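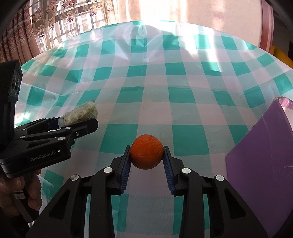

Fionnuala Keogh would like it known that an orange is not a snack if you need a napkin, a knife and a lie-down afterward.

By Ultan Mac an tSaoi
September – 1 min read

Her remark came during the fruit debate at the Conneely community hall, where members voted 214 to 100 to keep oranges on the snack table. Apples, the tidy choice, lost again. Keogh plans to bring grapes next month – seedless, she says, and already washed.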